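Club de robotique de Josville

Le Club de robotique de Josville est une association étudiante consacrée à la manipulation robotisée, surtout au démontage de matériel informatique. Connu localement pour le projet Devotora.
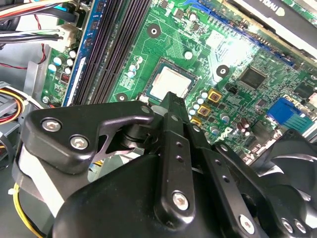

La pince du projet Devotora devant le socket du processeur, dans un boîtier d'ordinateur ouvert.

Historique
Fondé par Rhydian Dafis et Eirlys Mostyn, alors étudiants en mécanique. Au départ un simple atelier du soir, à partir de 18 h. Premiers essais sur des jouets, puis sur de vieux PC de bureau. Le nom Devotora apparaît au moment de la première inscription à la coupe Powell, épreuve inter-écoles disputée en mars.

Projet Devotora
But : retirer barrettes mémoire, cartes et câbles sans abimer la carte mère. Le bras porte une pince noire à doigts articulés, assemblée avec des vis à six pans creux. Une petite caméra au poignet sert au guidage. Les nappes et faisceaux de câbles restent le point dur, selon Idris Gough, responsable du logiciel. Le démontage du processeur, lui, se fait encore à la main. Logiciel de commande : Hetico, écrit par les membres, deux réécritures complètes depuis le début.

Coupe Powell
Quatre participations. Meilleur total : 2 257 points, contre 2 090 l'année précédente. Équipe menée par Arwel Ellis, avec Wyn Pritchard au pilotage. Le règlement impose un boîtier inconnu, tiré au sort le matin même, et des pénalité pour chaque connecteur arraché.

Enseignement
Le club encadre aussi un module d'initiation pour les premières années : calibration, prise d'objets, sécurité électrique. Le module compte pour l'obtention du diplôme depuis la dernière réforme des cursus.

Voir aussi
Coupe Powell
Hetico (logiciel)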